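Orberg Pictures Picks Up Heist Comedy "Skorner" From Writer Milagros Arboleda
2 min read
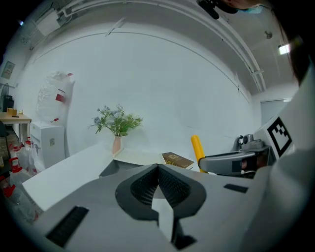 Orberg Pictures has acquired worldwide rights to "Skorner," a heist comedy set in the ruthless world of regional piano moving. Milagros Arboleda wrote the script and will direct, having turned down two offers to let someone else do it.

The story follows a crew hired to carry a concert grand out of a bankrupt hotel in the town of Brunton, down 12 flights of stairs, in 60 minutes, with something in it that is not piano. Skevis Films will produce. Cameras roll in July, when the stairwell is at its least pleasant.

"I wrote 200 pages and the piano was still on the fourth floor," said Arboleda. "Orberg asked if it could move faster. I said they had clearly never moved a piano."

Intan Chin, head of production at Orberg, read the script on a delayed flight and bought it before landing. "We had been looking for a franchise," said Chin. "This has stairs in it, and there are a lot of stairs in the world."

Casting is under way. The piano has been cast – it is an upright for the wide shots, and everyone has been asked not to bring that up.

A release date will be announced once there is a movie.

Recent releases
Orberg Sets Summer Slate, Moves Most of It to Fall
Skevis Films Opens Second Office Across Hall From First
"The Long Lunch" Adds 60 Screens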